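Hywel Pugh
17/04/2018

1/ Our small workshop in Traltwood is going to buy its first robot arm this year. I am the person who must write the budget. I will put my notes in this thread, maybe they help somebody who has the same task.

2/ First thing I learned: the price of the arm is the easiest number to get. You write to three sellers and after some days you have three prices. All the other lines of the budget I had to find by myself.

3/ My first table had four lines: arm, gripper, computer, transport. Sakda Panyasiri, who bought two arms for his company before, read it and sent it back with 9 more lines. I was a little ashamed, but he was right in every one.

4/ Some of the lines I forgot: mounting plate, electrical work, safety check, training for two people, spare fingers, cables of the correct length, and the hours of our own staff. The last one is now the biggest after the arm.

5/ We decided to spend time in simulation before we sign anything. We use a kitchen scene with a marble counter, because our work will be with household objects of different shapes. There are two spatulas on it, a plant, a bottle, even a hat. 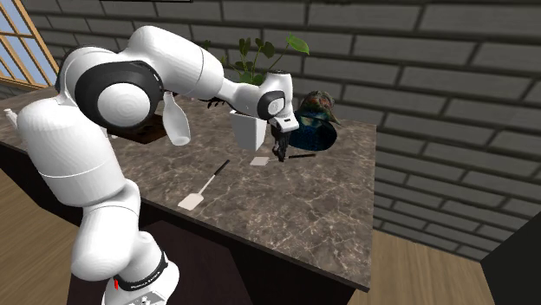 6/ What to ask from the simulation: reach. I was planning a base in the middle of a long table. After one week with the model I changed the drawing, and the table in the budget became shorter and cheaper. The money moved to a stronger stand.

7/ Ask also for the space behind the elbow. On the seller's drawing there is a circle for the reach, and I believed this circle is everything. The elbow needs its own space, and on our plan there was a shelf exactly there. Moving the shelf costs nothing in April. In July, with the electrician waiting, it will cost.

8/ Now the gripper. I received two offers. Akier asks 691 dollars for a set of spare fingers with the adapter. Vikbridge asks 700 for the same, but the shipping is inside the price. On paper Akier is cheaper, and with shipping it is not. Please compare always the price at your door.

9/ For the gripper decision, thin objects were more important for us than heavy ones. A thick thing is easy to plan for. With a thin stem I want to know how well the fingers must be lined up before closing, so we look at this part from close. 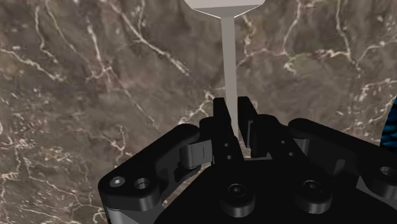 Simulated gripper with the fingers open, the stem of the gray pin between them.

10/ A simulation does not tell me how the finger surface wears. So I keep one spare set in the first order, and a second set as a separate line for next year. Sakda puts this under "consumables" and I copied him.

11/ Delivery: 54 days from the signed order, says the seller. I write it in the plan as it is and I do not book the training inside this time. If the arm arrives early it can stay in the box -- the trainer can not.

12/ Somebody will ask about used arms. We looked at one, from a project with the name Inthanon that was closing. The arm was fine for us, but the controller was an older version and the seller of the software wanted a new license for it. I took it out of the list.

13/ Next step is to get the electrical work on paper, with a fixed price. If you have bought a stand for an arm of this size, please write me which height you selected and if you would select it again.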